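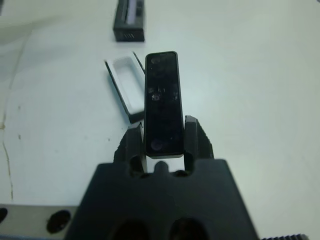

Une préparation réversible, répond Igor Pietrzak à notre première version, cela n'existe que dans les devis : dès que la disqueuse a touché la boucle arrière, le client a acheté une autre moto et il ferait bien de s'y habituer. L'objection est juste. Elle occupera toute cette section.

Travaux > Préparation et transformation > Le bobber de série > 4. La réversibilité

Sommaire Résumé Méthode Résultats Annexes Contact

4. La réversibilité comme argument de vente

4.1 Ce que promettent les ateliers

Les deux ateliers étudiés, Kevar et Mullik, vendent la transformation en bobber sous deux formes. La première, dite « complète », suppose la découpe du cadre derrière les fixations hautes d'amortisseurs. La seconde, dite « réversible », fait appel à une boucle boulonnée et à une selle monoplace suspendue ; le propriétaire garde ses pièces d'origine et peut, en théorie, tout remonter un dimanche après-midi. Le catalogue de Mullik parle de 90 minutes. Il ne précise pas si elles doivent être consécutives.

Chez Kevar, la formule réversible figure au tarif avec un supplément de 400 euros. Payer davantage pour qu'on vous en fasse moins peut surprendre, sauf à considérer que l'acheteur règle ici une assurance contre son propre goût. Plusieurs clients l'ont formulé presque dans ces termes. L'un d'eux a ajouté que sa femme avait tenu à cette ligne du devis.

Nous appelons réversible, dans la suite, toute intervention dont l'annulation ne demande ni soudure, ni usinage, ni achat de pièce neuve. Cette définition est sévère. Teodor Lie nous l'a reprochée à la relecture, en faisant valoir qu'un joint de collecteur neuf n'a jamais transformé une remise en état en restauration. Nous lui avons concédé le joint.
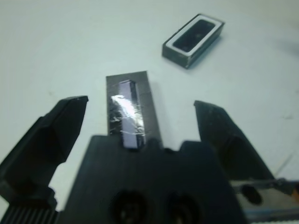

Restent les cas litigieux, qui sont aussi les plus répandus. Le faisceau électrique vient en tête. Un préparateur qui veut dégager le triangle central déplace la batterie sous la selle, rallonge deux masses, supprime un connecteur dont il ne voyait pas l'intérêt et range le tout dans une gaine neuve, très propre. Le résultat se démonte sans difficulté. Il se remonte beaucoup moins bien, le connecteur supprimé ayant généralement quitté l'atelier avec les chiffons. Le garde-boue arrière raccourci pose le même problème sous une forme plus franche : on peut toujours revisser ce qui en reste.

Les suspensions se tiennent mieux. Les combinés Sundqvist montés par Kevar reprennent les points d'ancrage d'origine, et les biellettes Dodach utilisées par Mullik pour abaisser l'arrière s'enlèvent avec deux clés. Encore faut-il que la béquille latérale n'ait pas été raccourcie entre-temps - elle l'est presque toujours, puisqu'une moto abaissée posée sur une béquille d'origine se tient à peu près droite et tombe du mauvais côté.

4.2 Le sort des pièces déposées

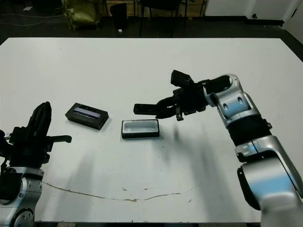
La réversibilité dépend enfin d'une question que les ateliers traitent avec une certaine légèreté, celle du rangement. Kevar rend les pièces d'origine au client dans un carton scellé, accompagné d'une liste ; Mullik les laisse dans une caisse sans couvercle, au pied de l'établi, jusqu'à la livraison. Les deux principes tiennent sur une table, comme à la figure 3, où une boîte noire fermée voisine avec un bac noir ouvert : de la première on ne sait rien sans l'ouvrir, dans le second chacun peut se servir. Or on se sert. Les clignotants d'origine partent dépanner un autre client, la visserie rejoint le pot commun, et la liste, quand il y en a une, décrit bientôt un état idéal de la caisse. Le carton de Kevar a le défaut inverse. Il n'est jamais vérifié, et son contenu se découvre à la revente, devant l'acheteur.

Nous proposons donc de distinguer la réversibilité mécanique, que les deux ateliers assurent correctement dans la formule boulonnée, et la réversibilité domestique, qui suppose un garage sec, un propriétaire ordonné et l'absence de déménagement. La seconde n'apparaît dans aucun devis. Pietrzak maintient par ailleurs que la première est surévaluée, et nous renvoyons sur ce point à sa note en annexe, dont il a souhaité qu'elle ne soit pas abrégée.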